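Rubber chicken in the grab-and-guess game: keep it or swap it?
2 min read 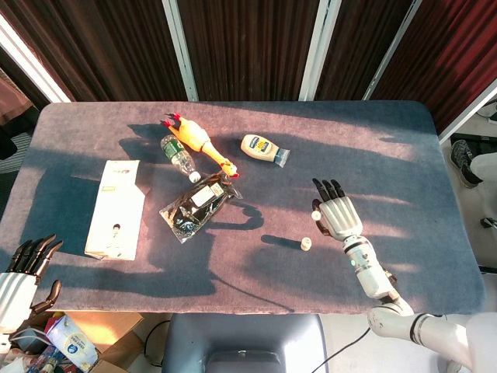

Tuesday's table, chicken and all, in the late sun.

gumaro_b
OK, I have to share this because I'm so happy with how the mix is coming together! For anyone new, our version of the game goes like this: a bunch of everyday stuff goes on the table, everybody gets 20 seconds to look, a cloth goes over it, and then you write down what you remember. Right now I've got the yellow rubber chicken, a water bottle with a green label, a squeeze bottle of mayo, a white box with a little cartoon figure on it and something black in a clear bag. Plus a small white bottle cap, which is my favorite sneaky one. The game night is in July and I want the table settled before then. Does the chicken stay?

Wulivero
The chicken stays! My kids would riot. I love that it's stretched out on the diagonal like it owns the place.

wfrohlich
I'm going to be the grump. The chicken is too easy. Everyone writes it down first, so it's a free point and does no work. I'd put in something plain like a spoon or a gray sock.

gumaro_b
Wolfram, you said the same about the mayo last year and then you forgot the mayo :)

wfrohlich
I forgot it one time.

Zamudio88
I'm with the chicken people, but for a different reason. When we ran it at the Genulham library night, the loud item made people forget the ones right next to it. We had a big orange duck and almost every team missed the keys beside it. So put your hard stuff close to the chicken and leave the cap off on its own where it is.

Wulivero
Ooh, that's clever. The water bottle is already pretty much under its belly, so you're halfway there.

pins_and_tins
Can we talk about the bag? I can't tell what the black thing is, and I've looked at it a few times now. What do you accept as an answer? We had a real fight over this once - one team wrote "bag" and another wrote what was in it.

gumaro_b
Good question. I take "bag with a black thing in it" for full marks, and just "bag" for half.

wfrohlich
Half marks is how arguments start. One point or none.

Zamudio88
Disagree, halves are fine if you say so before the cloth goes on. And that dark blue-gray table covering is great by the way, the cap really pops against it. Ours is white and small pale things just vanish.

gumaro_b
Thank you! I'm so pleased with it. I did wonder about those long shadows though, they make everything look busier. Fun or unfair?

pins_and_tins
Fun! But do every round in the same light or the early teams will complain.

wfrohlich
Agreed on the light. Still no on the chicken.

gumaro_b
Chicken's in, Wolfram. I'll add a sock for you.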